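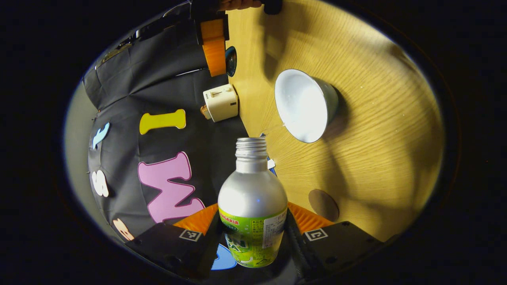
## Learning to drink less sugar, a thread

**1/** On 11th June I stopped putting sugar in my coffee. I also stopped buying sweet drinks on the way to work. I want to write down how it went, for other people who grew up in a house where every drink was sweet.

**2/** In my family, tea without sugar was for sick people. My mother put three spoons in a glass. When I moved here for work, I kept the habit and added new ones: iced coffee from the Nelus machine at the office, lemonade with lunch, something cold in a can or bottle in the evening.

**3/** I never thought of it as eating. I read the labels on bread and yogurt very carefully, and I did not read the labels on drinks at all. I think many people are like this.

**4/** So for one week I changed nothing and only wrote down what I drank. On the worst day I had 357 calories from drinks before dinner. I checked the sum again, and it was correct.

**5/** Aluminum bottles and cans were the difficult ones for me, especially imported ones. I like to try them for the label alone. When the small text is in a language I cannot read, I look for the numbers first, then I use the translation app on my phone.

**6/** One thing I learned to check: are the numbers for the whole bottle or for 100 ml? In some countries it is one, in some the other. I made this mistake for years and I work with spreadsheets every day.

**7/** The first days without sugar in coffee were bad. I want to say this clearly because I had read many posts that say "you will not miss it." I missed it. I had a headache on two afternoons and I was not nice to my coworkers.

**8/** What helped: I changed the coffee. The cheap one I was buying is very bitter, and the sugar was hiding it. The Sequeira bakery on my street sells a lighter roast in small bags. It costs more, but I drink fewer cups.

**9/** What did not help: sweeteners. Maybe they work for you. For me they kept the wish for sweet things awake all day, and I also did not like the taste they left.

**10/** For the evening I now make cold barley tea, or water with cucumber and a little salt. My neighbor from Bomitz says it sounds like soup. She is partly right about the salt, so please use only a very small amount.

**11/** After 8 weeks I tried my old coffee again, with two spoons. I could not finish it. It tasted like the syrup from canned peaches. I was a little sad about that, as if I had lost a word in my own language.

**12/** I did not become a different person. My sleep is maybe better, but I also bought new curtains that month, so I cannot say which one did it. My dentist was pleased.

**13/** I still have a sweet drink on Sundays, usually one I have not tried before. I put it in the fridge on Saturday and drink it slowly with something salty.

**14/** If you have a good recipe for an unsweetened cold drink, please send it to me. No mint, please. I have a whole balcony of mint and I am tired of it.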